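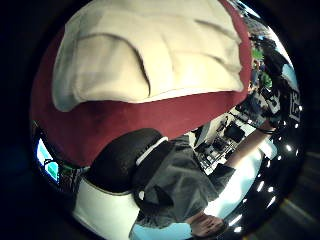
图3 手持夹爪采集时腕部鱼眼相机的单帧画面。近处为带有柔和褶皱的米色软垫织物及其深栗色包边，右侧可见堆放设备与线缆的白色桌面。

4.2 示教数据的采集

我们比较了两种示教方式：一是操作者直接手持夹爪完成动作，二是通过主从臂遥操作控制机器人完成同一动作。手持方式使用Tazi夹爪，相机固定在夹爪上方，视角与机器人末端安装的相机一致；遥操作方式使用Vallent主手，操作者坐在机器人侧后方，可以直接看到工作区。

任务集中在织物类物体，包括抓取软垫边缘、翻面和对折。这类物体形变大，抓取点往往要在接近过程中才能确定。采集时不清理背景，人员可以在工作区附近走动，桌上的设备也保持原位。图3中，大面积织物占据了视野上半部分，右侧另有一人的前臂伸向桌面，近处还有一只手。训练时不对这类画面作遮挡或裁剪，只把圆形有效区域以外的像素置零。

全部数据共1179条，由16名操作者完成，其中13人此前没有操作过机器人。每名操作者先用约2分钟熟悉夹爪的开合，随后开始正式采集，练习数据不计入总数。Mahmoud Belkadi负责逐条检查轨迹，剔除定位丢失和夹爪开度读数中断的片段。

4.3 轨迹对齐与预处理

手持夹爪的位姿由视觉惯性里程计给出，遥操作数据的位姿由关节编码器经正运动学计算得到。两者采样频率不同，我们以图像时间戳为基准，对位置作线性插值，对姿态作球面线性插值。动作表示为相对于当前末端坐标系的位姿增量，这样不需要标定每次采集的世界坐标原点。

鱼眼图像保留原始畸变。预实验中曾尝试先展开为透视图再输入网络，但画面边缘的织物轮廓被明显拉伸，包边与垫面的分界也变得模糊，因此后续实验均直接使用原图。

当织物贴近镜头时，可用的特征点减少，里程计容易漂移，这是手持方式的主要误差来源。我们在Plomow数据格式中为每一帧增加了跟踪置信度字段，低于阈值的连续片段不参与训练。遥操作数据没有这一问题，但操作者难以感知夹爪与织物的接触，动作中停顿较多。对停顿片段，我们只保留首尾两帧，中间部分删去。两类数据经上述处理后按相同比例混合，用于第5节的策略训练。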